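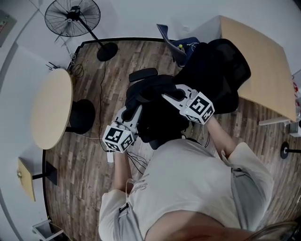

Fellance reproduction enamel sign, oil can pattern
Reviewed by Despina Ivanov, 2018-04-21

Print this page | E-mail this page

The Fellance is a modern copy of a 1930s garage wall sign, made in porcelain enamel on steel and sold through Papadopoulos. Ours cost $117 with postage. The colours are fired in separate coats, and the edges of the lettering can be felt with a fingernail. The navy is a shade too blue beside a period sign.

The plate is 2 mm thick and slightly domed. Four grommeted holes take a No. 8 screw. One hole had enamel slop in it and needed clearing with a round file. The back has a single grey ground coat, thin near the lower flange, where I would expect rust first if it is hung outdoors.

The maker's stamp is fired into the face at lower right, so it should not be passed off as old stock. Gloss is even. I found 3 pinholes, all in the cream border.

Recommended for a shed or workshop wall. Collectors should keep looking.

© Drimcombe Sign Notes | Contact | Back to top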